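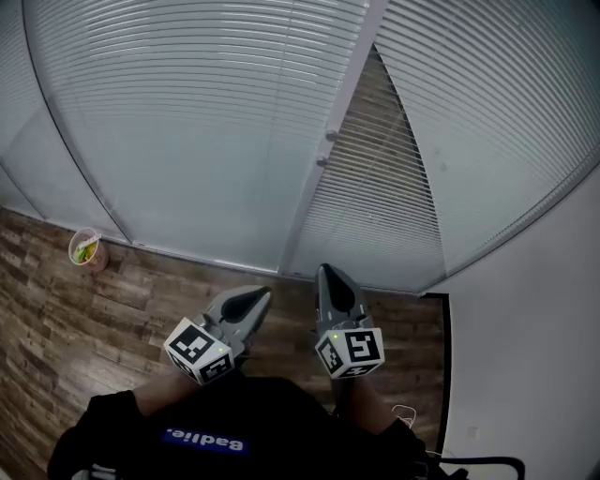 Why Wood Floors Are Made of Planks

A plank is a long, flat, narrow board. A plank floor is made by laying many planks side by side until they cover the room. The thin line where two planks meet is called a seam. This page explains where the lines and colors in a wood floor come from, and why the boards are laid the way they are.

Grain

A tree trunk grows by adding a layer of new wood under the bark. In places with a warm season and a cold season, one light layer and one dark layer are added each year. The light part grows in spring, when the tree grows fast. The dark part grows later in the year, when the tree grows slowly.

If you cut straight across a trunk, the layers look like rings. If you cut along the trunk, the same layers look like streaks. The streaks are called grain. Boards for floors are cut along the trunk, so the grain usually runs the long way.

Sometimes the grain makes a pointed arch shape. This happens when the saw passes through the curved layers near the outside of the trunk. A dark oval in the grain is a knot. A knot marks the place where a branch was attached.

Color

Wood from the center of a trunk is called heartwood. Wood near the bark is called sapwood. Heartwood is often darker. A floor can be tan in one plank and dark brown in the next, even if both planks came from the same tree.

Color can also be added. A stain is a colored liquid that soaks into wood. Some floors have a wood-grain pattern printed on them, and the pattern may show brown, tan and gray planks mixed together. To check for a printed floor, look for two planks with exactly the same streaks and knots. Real boards do not repeat.

Why the boards move

Wood takes in water from damp air and gives it back to dry air. When it takes in water it swells. When it loses water it shrinks. A plank changes very little in length but noticeably more in width.

Suppose a plank is 50 millimeters wide and grows wider by 2 parts in every 100. It becomes 51 millimeters wide. That is a small change. Now put 32 of these planks side by side. The floor would need 32 extra millimeters, a little more than the width of a large coin. Floor layers leave a gap next to the walls for this reason. The gap is normally covered by a strip called a baseboard.

Why the seams do not line up

The short ends of the planks are placed at different points from row to row. This is called a staggered pattern. If all the ends met in one straight line, the floor would be weaker along that line - and the line would be easy to see.

Try it

You need a ruler, a pencil and paper.

1. Find a plank floor and sit down on it.
2. Measure the width of one plank in millimeters and write it down.
3. Find the nearest short seam in that row, then the nearest short seam in the next row. Measure how far apart they are.
4. Draw both rows. Add the grain.

Words to know

Grain: the streaks in wood, made by yearly layers of growth.
Seam: the line where two planks meet.
Stagger: to place the ends at different points.

Text by Saoirse Heffernan. Drawing activity by Finbarr Ó Néill.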